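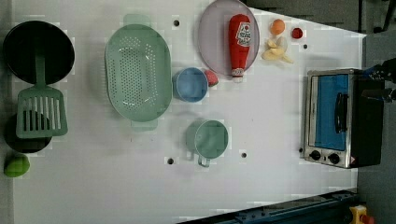

4.3 Recording demonstrations by remote control

Read this section before you touch the leader handle. The Wasdale arm copies what your hand does, including the parts you wish it hadn't. The sales sheet says a new task can be taught in one sitting. Plan on more than one.

Before you start

1. Put the toys on the white table inside the arm's reach. Leave a gap on every side of anything you expect the gripper to pick up.
2. Check that you can get to the emergency stop without leaning over the arm.
3. Turn on the controller and wait for the steady light. A blinking light means the joints have not been zeroed, whatever the screen claims.
4. Open Sterkard Recorder and choose New Task. Type the task as one plain sentence, such as "put the strawberry in the colander." Long sentences are accepted and seem to do nothing for the result.

CAUTION: Keep your free hand off the table while the leader handle is live. The soft-stop feature slows the arm when it senses contact. Do not count on it.

Recording

5. Squeeze the leader trigger halfway. The arm will move to match the handle, sometimes with a jerk.
6. Press Record, do the task once at an even speed, and press Record again. Each take is limited to 60 seconds.
7. If you drop something or bump the toaster oven, throw the take away. The software offers to "repair" bad takes. We have tried this and can't recommend it.
8. Move the toys to new spots and repeat. Twenty-three good takes is the minimum the trainer will accept. It is a low bar, and the robot will behave like it.

Note: Round toys roll. Set the lime and other small fruit down gently and let go before you start the take.

Note: Mugs should be picked up by the rim until you have had some practice. Handle grasps look better on video and fail more often.

Checking the result

9. Run the trained task with your hand on the stop button. Change the layout between runs, or you are only testing the robot's memory.
10. Write down every miss. The score on the summary page counts a grasp as a success when the fingers close, even on nothing — we have seen it show 94 percent on a task that never got the spatula off the pan.

If the score and your own notes disagree, use your notes. Error 286 after a run means the recording and the controller clock have drifted apart. Restart both and record again.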